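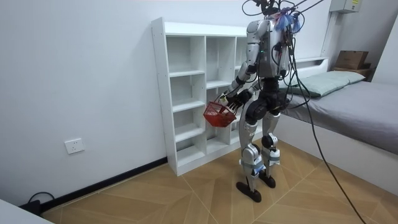
Nustcombe Allotment Society
Minutes of the February meeting, held in the tea room at 7.30 pm

Present: 16 members. Danica Radulović took the minutes.

1. Minutes of the last meeting
These were read and accepted, with one correction. The new padlock is for the lower gate and not for the upper gate.

2. Water
The price from Prikomwood for the new pipe to the lower plots is £1512, with the digging included. Two members asked if we can dig by ourselves and pay less. Danica will write to Prikomwood and ask for the price without digging.

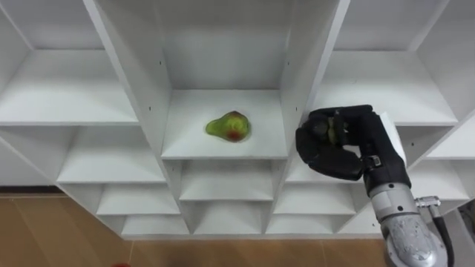

White shelving with open compartments.

The water stays closed until the frost is finished.

3. Rents
It was proposed to raise the rent of a full plot by £3 for the year. Half plots will stay at the same price.
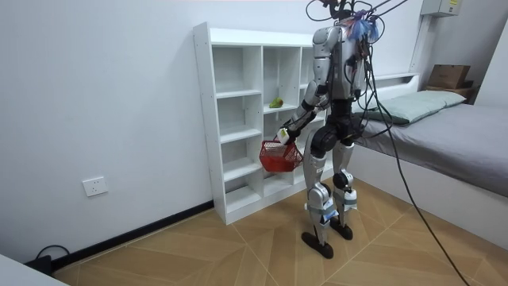
Apaza said that the rise is fair, but the letter must reach the members before they pay for their seed potatoes, and last year it came too late. This was agreed. The proposal was passed with two against.

4. Waiting list
Plots 9 and 14 are free. Both are very overgrown with bramble, so the new holders will pay nothing until summer. 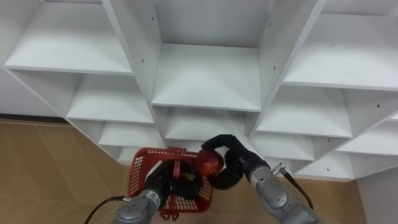 5. Compost delivery
Sedent can bring the compost in one load, but the lorry cannot turn at the lower gate. It will be left beside the upper gate. Please bring your own barrow.

6. Any other business
The hedge by the lane must be cut before the birds make nests.

The meeting was closed at 8.50 pm.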